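The case against putting everything on display

By Lensa Feyisa
19 April 2023

Sometime in March I gave in and read the whole Kotance catalog, cover to cover, at the dentist. Every kitchen in it had open racks, and every open rack had a few plates standing on edge, as if plates had always wanted to stand. The claim on the back page was that a household with its dishes in view "uses what it owns." I have lived with dishes in view for two years and I don't believe it.

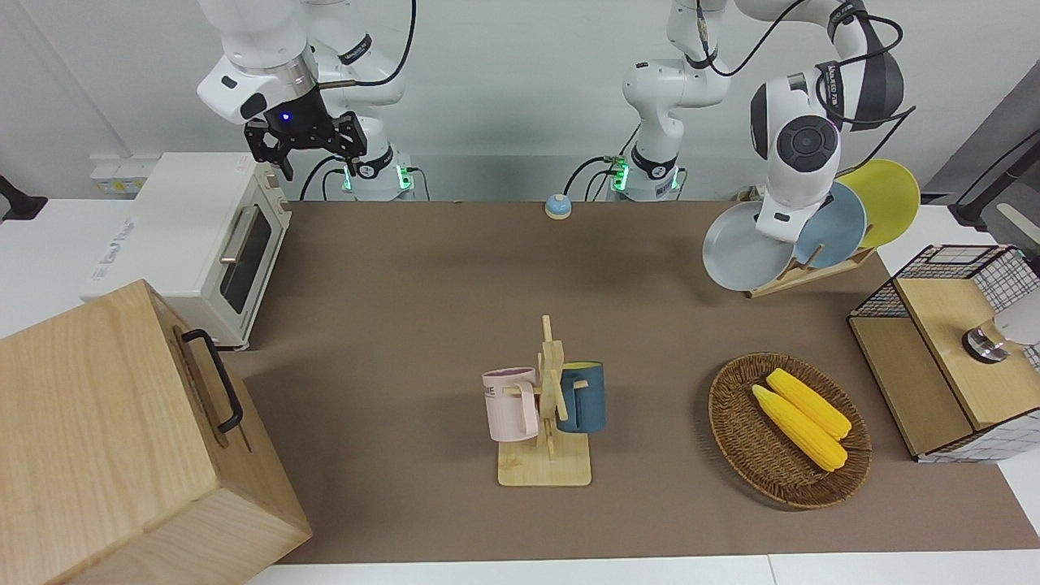 2 min read

Take the mug tree. Mine came from a shop in Jalturside that has since closed, and I liked it for a week or so. It takes up as much counter as a cutting board and holds a fraction of what a shelf would. The mugs that live on it are the ones we like least, because the good ones are always in use or in the sink. What's left hanging is a mug with letters on it and whatever else was handy. They get dusty. I rinse them before guests come, then hand the guests something from the cupboard.

Fans of the tree say it saves shelf space. Maybe, if you were out of shelf space to begin with. I wasn't, and I doubt most buyers are.

Plate racks I can half defend. A plate on edge is easier to grab than the bottom one in a stack -- anyone who has lifted 12 dinner plates to get at a salad plate knows that. But a rack with room for three plates is no storage at all. The rest of the set still needs a home, so now you have two places for plates and a small daily argument over which one the clean ones go to.

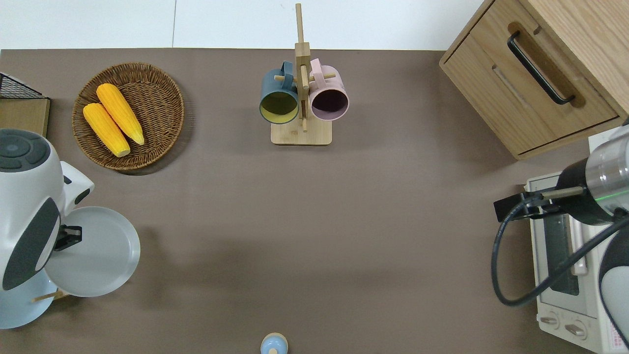

And then the basket. I have nothing against wicker, but food put out in a basket turns into decoration very quickly, and people stop thinking of it as dinner. Corn is the worst case. It gets less sweet the longer it sits out, and it looks cheerful the whole time, so it sits. Mine has gone from "for tonight" to "for the soup" more than once. A refrigerator drawer is ugly and does the job better.

The Provus people, who sell drawers, will tell you to hide everything, and I don't trust them either. Their starter set has 30 dividers. I would like to meet the person with 30 kinds of thing.
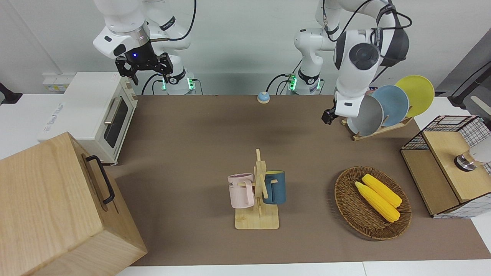 Ejigu wrote in to say that I have it backward, that plates kept behind a door are plates the children never put away, and that a rack by the sink was the first thing in that house everyone used without being asked. I take the point about children. I'd still want to know where the other plates go, and who dusts the mugs.

My own tree is in the garage now, holding extension cords. It's fairly good at that.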